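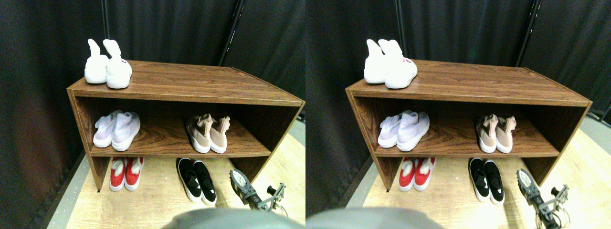
The Dumpling Count

The order from the Ponoddale Grange was for 481 dumplings, and Nadiia Kostiuk asked twice if she had heard it right.

"Four hundred eighty-one," the woman on the phone said. "Six each for eighty guests, and one for my father. He only eats one of anything now."

Nadiia wrote it on the pad by the register and hung up. Then she went back to the kitchen, where Jomar Marquez was breaking down a case of cabbage.

"When?" he said.

"Saturday noon."

"It's Thursday."

"I know what day it is."

The invoice on the clipboard said April 4, 2019, in her own handwriting. She had signed it that morning for two sacks of potatoes and a box of butter. Two sacks would do for the potato ones. She would need more onions, and a lot more flour.

Jomar kept cutting. He had worked at Minami for three years, first for Sayaka Kinoshita, who had opened the place, and then for Nadiia, who had bought it from her. The name stayed on the sign since a new sign cost more than Nadiia had. The menu had changed a little at a time. The pork and cabbage dumplings were Sayaka's. The potato and onion ones were Nadiia's grandmother's. People ordered them mixed on one plate, and nobody had ever sent a plate back.

"Half and half?" Jomar said.

"She wants half and half."

"You can't halve 481."

"The father gets potato. It's softer."

They started the dough at two, after the lunch tables cleared. Nadiia did the potato dough by hand. Flour in a mound on the steel, a well in the middle, an egg, salt, warm water a little at a time. She pushed it away with the heel of her hand and folded it back until it stopped sticking. Then she put a bowl over it and started the next one. Sayaka's dough was only flour, hot water and salt, and it had to be stirred with chopsticks first or it burned your fingers. Jomar did that one. He still burned his fingers.

At four Siamak Abbasi came in the back door with the onions.

"I brought two bags," he said. "You said two bags?"

"I said three."

"I'll go back for one." He looked at the table. "What is all this?"

"The Grange," Jomar said.

"The anniversary? My wife and I are going to that." He picked a piece of raw cabbage off the board and ate it. "They told us it was going to be ham."

He went for the third bag. Nadiia peeled potatoes until her thumb went stiff. She boiled them in the big pot, drained them, put them back over the heat for a minute to dry, and mashed them with butter and black pepper. The onions went into the wide pan on low. They took most of an hour and she would not let Jomar turn the flame up. When they were dark gold she scraped them in with all their fat and tasted it, and added salt, and tasted it again.

By closing they had made 117. Jomar wrote the number on a strip of tape and stuck it to the freezer door.

"That's not good," he said.

"We had dinner service. Tomorrow we start at six."

She went home and did not sleep much. At some point after midnight she got up, sat at the kitchen table and did the arithmetic again on the back of an envelope. Three hundred sixty-four more. One person could fold 100 in an hour if that person was Sayaka. Nadiia could do sixty. Jomar could do forty, and the last ten would be ugly.

She did not like to call Sayaka. When the sale went through, Sayaka had put the keys on the counter and said, "Now my hands belong to me," and Nadiia had taken that seriously. She had called her once in two years, about the drain.

She called at five-thirty, from the car. Sayaka answered on the second ring.

"I was up," she said. "How many?"

Sayaka came at seven with her niece, Tomomi Aoki, who was nineteen and home from school and had not been told why she was getting out of bed. Sayaka had her own apron in a grocery bag. She walked past the stove and the new shelves without a word, and stopped at the prep table, and pressed one finger into Jomar's dough.

"Too much water," she said.

"It's how you showed me," Jomar said.

"Then I showed you wrong." She dusted it with flour and began to knead.

They worked with the radio on. Jomar rolled, Tomomi cut, and the two women folded. Sayaka's had seven pleats, all leaning the same way. Nadiia's were half-moons pinched shut along the edge and then pinched again in a rope. Neither of them looked down much. The trays filled and went into the freezer, and Jomar changed the tape. At 250 Tomomi asked if she could try a potato one, and Nadiia showed her.

"Thumb under. Now pull it over and press. If it opens in the water you get soup."

Tomomi's first one looked like an ear. The second was better. After a while Sayaka reached across, took one of the potato rounds, and tried it herself. She did the rope edge slowly and held it up near the light.

"My mother would laugh at this," she said. She made four more.

They closed the restaurant for lunch. Nadiia put a card on the door that said Back at Five and felt sick about it, and then she forgot to feel sick. Siamak came by with a bill for the onions and Sayaka gave him a stool and a bowl of filling to hold. He held it for twenty minutes - nobody needed it held - and told them about his years driving produce out of Cunulside.

"In those days I carried 1,000 pounds of onions and never cried," he said.

"You're crying now," Tomomi said.

"These are stronger."

The last one went on the tray at ten past three. It was one of Tomomi's. Jomar counted every tray again, moving his lips, and wrote 481 on the tape, and underlined it.

Nadiia put a pot of water on. There was filling left, and some scraps of both doughs, and she rolled the scraps together and made a dozen more from whatever there was. When they floated she gave them two minutes and lifted them out into a bowl with butter. Sayaka found the vinegar and poured some over her share.

"With potato?" Nadiia said.

"Try it."

She tried it. She held out her plate, and Sayaka passed the bottle.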